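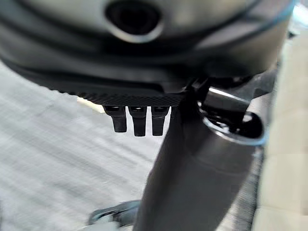 Gray housing, black fingers, blue cable

Prandau Heights Fan Board > General Chat > The Gastano daughter recast: am I the only one who likes it?

lemonporch
Joined July 2023
Okay, first post so please be gentle with me. I started watching Prandau Heights over the winter when I was home with a bad knee, and I'm now completely hooked (my husband has given up and moved his chair into the kitchen). I keep seeing people say the new actress playing the youngest Gastano daughter ruined the character. I came in right before the switch, so maybe I'm not attached enough, but I like her a lot! The scene at the bakery where she finds the letter and just folds it back up and goes on serving customers - I cried into my toast. Is it really that bad for the people who watched the first one grow up?

oldcouch77
Welcome! And yes, for me it is that bad, sorry. The first girl started on the show when the character was in second grade. We saw her lose her front teeth. You can't hand me a stranger one afternoon, have a voice say "the role is now being played by" and expect me to care by dinner. The new one is a fine actress and I'd watch her in something else. She plays it so cool, and that kid was never cool a day in her life. She was the one who threw a pie at her own christening party.

lemonporch
Wait, her own christening? As a baby?

oldcouch77
Her little cousin's christening. I was typing fast. It was cherry.

tidewater_meg
I'm in the middle on this. The writing changed the same month she did. The old head writer wrote that girl loud, the new team writes everybody quiet, and the poor actress got handed the scripts. Go back and look at the mother, same actress the whole time, and she doesn't yell anymore either. I miss the yelling.

brickandbunting
Finally somebody says it. Half the cast has been whispering since November. I have my TV up so high that when the ads come on the dog leaves the room.

Does anybody know why the first actress left in the first place? One of those celebrity bio pages says she quit to go to nursing school and another says she has a movie. The same nursing school page has her at twelve years old and married, so I have my doubts.

oldcouch77
Those pages copy off each other. One of them had her down as starring in 612 episodes, and the character hasn't even been on that many. They probably took the number for the whole show and stuck it on her.

tidewater_meg
The only thing I trust is the fan magazine interview she did, where she said she wanted to try theater and that she'd told the producers well ahead. She didn't say a word about nursing or a movie. She did a play at the Rirnholm, the little theater with the awful parking, and I drove up for it. It has 113 seats and I had one behind a pole. She was very good in the part of the stage I could see!

lemonporch
Oh I love that. Was she anything like the character?

tidewater_meg
Not a bit. She played a tax inspector. Very dry, hair pulled back, and she got a big laugh just from closing a folder. I'll admit it made me think she might have been bored on the show for a while.

oldcouch77
I don't buy bored. Look at the hospital week. Nobody bored cries like that.

brickandbunting
They pay her to cry like that, though?

oldcouch77
You know what I mean.

saltine_queen
I've watched since the very first episode and I'd like to remind everyone that this is the third actress in the role, counting the baby, and the fourth if the baby was twins, which they usually are. We also all hated the second Gastano brother when he took over, and there was a petition here with more than 200 names on it. Mine was on it. Now he's everybody's favorite and I notice people don't bring up the petition. Give the girl a year.

oldcouch77
The brother was different. They sent him off on the boat first, so we had the summer to miss him. This was a swap between a Thursday-type cliffhanger and the next episode, with her in the same sweater!

saltine_queen
The sweater was a mistake, I'll give you that. It didn't fit her through the shoulders.

lemonporch
I didn't know about the boat! Where can I watch that? The streaming side only goes back to the wedding fire for me.

brickandbunting
You want the summer reruns they do in the mornings. They're running behind, so the boat should be coming up soon. Skip the part with the psychic, it goes nowhere and they drop it without a word. Do watch the one where the grandmother sells the bakery, though. Best half hour they ever made, and it's where the letter you cried over comes from.

tidewater_meg
Seconding the grandmother. And keep the toast handy.

saltine_queen
I disagree about the psychic. The psychic was wonderful and her earrings were better than the whole fashion show storyline. Don't skip her, lemonporch.

oldcouch77
Skip her.

lemonporch
I'm going to watch the psychic and report back! Thank you all. Still on the new girl's side for now, but I want to see the pie before I say anything else.

oldcouch77
Fair enough. Pie is in the spring episodes, right after the flood.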